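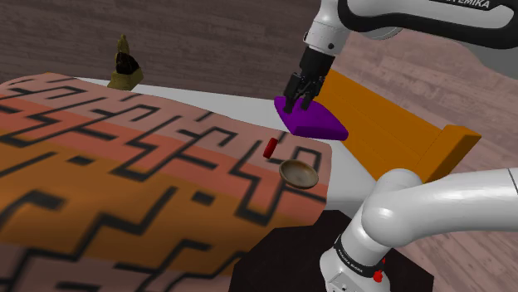

Tablecloths for a community dinner, rent or buy?
Started by skimik_pat, 2 March 2020
11 replies

skimik_pat
ok need opinions fast. Doing the May dinner for our street group, 50 people, long tables in the old Tiongson hall. Last year we used paper and it was a disaster, tore before the soup came out. Rental quote came back at $441 for cloths and napkins, delivery included. That seems nuts to me?? Other option is buy cheap patterned cotton and hem it ourselves. I can sew a straight line. Mostly.

Anyone done this?

BeloMama
Buy. Rented mine for my sister's wedding and they charged us extra for candle wax on two of them. Never again.

dorset_dan
Rent. You are forgetting the washing. And the ironing. Have you ever ironed a ten foot tablecloth? I have. Took me a whole evening and it still looked like a map.

BeloMama
so don't iron it. Pull it out of the dryer damp, put it on the table, done. Busy pattern hides everything

dorset_dan
It does not hide gravy

BeloMama
it hides gravy fine if you pick the right one lol

lilibeth_e
Hi, Lilibeth Enriquez here, I did the food for the Initz school supper so I've been through this. We bought. Went with a loud print on purpose. Plain white is what the rental places push and white shows every single drip. Ours have been out four times now and the only one I threw away had a burn.

Things I'd do differently —
prewash the fabric BEFORE you cut. I didn't. They shrank and now they're short at both ends.
Get more than you think, the overhang eats it up.
Skip napkins in the same print, it's too much. Solid color.

skimik_pat
oh this is really helpful thank you. How much overhang did you do?

lilibeth_e
Eight inches on the sides, was supposed to be ten. See above re shrinking. Longer on the ends is nice but kids step on it

quiltnut
Sewing person here. Please do not use quilting cotton, its too narrow and you'll have a seam right down the middle of every table. Look for extra wide backing or just buy flat sheets. Sheets are already hemmed on all sides!! Thrift store sheets, king size. I have done whole church basements in sheets. 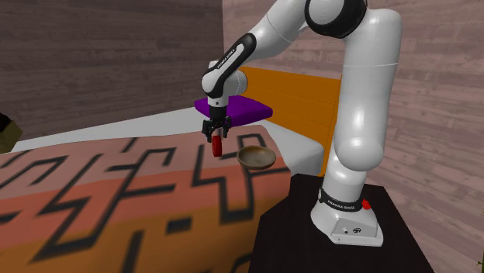 Also mitered corners look great but not for this many, you will hate your life. Fold twice, press, stitch. If the print has a direction to it (stripes, big diamonds, anything like that) check it's running the same way on every cloth before you pin. I had one going sideways at a shower and it's in all the pictures.

dorset_dan
Sheets slide. Put a dish down, someone stands up, the whole lot goes. Seen it happen.

quiltnut
Clips. They cost next to nothing. Or a strip of that rubbery shelf liner underneath

dorset_dan
Fine, clips. Still think you're all undercounting the work. Say she spends 300 on fabric, plus thread, plus two weekends. To save what, a hundred and change? And then you have to store them till next year and they come out smelling like the closet.

BeloMama
Dan she gets to KEEP them. Next year it's zero

dorset_dan
Next year somebody will have lent them out and there'll be 3 left. I've been on enough of these dinners.

skimik_pat
haha ok that part is probably true, we used to have folding chairs

Hadn't thought about sheets at all. There's a thrift place by the Belo bus stop, going tomorrow at lunch to see what they have. Would mixed patterns look terrible? Like one different per table

quiltnut
Mixed is fine if they share one color. Pick blue or pick red and stick with it. Take a scrap with you in your pocket so you're not guessing under store lights.

lilibeth_e
Mixed looks lovely imo. One pattern per table also makes it easy to tell people where they're sitting. And check the middles for thin spots, hold them up to a window. Old sheets go in the middle first

tablefor9
late but does anyone know what gets beet juice out of cotton. asking for tonight

BeloMama
cold water NOW. don't use hot, don't rub it

dorset_dan
Hence renting.

skimik_pat
Update, got nearly all of them! Mostly blue, one is sort of green but it can go on the dessert table. Need two more kings if anybody's clearing out a closet. Washing the lot tonight — no ironing Dan

dorset_dan
I'll bring my iron.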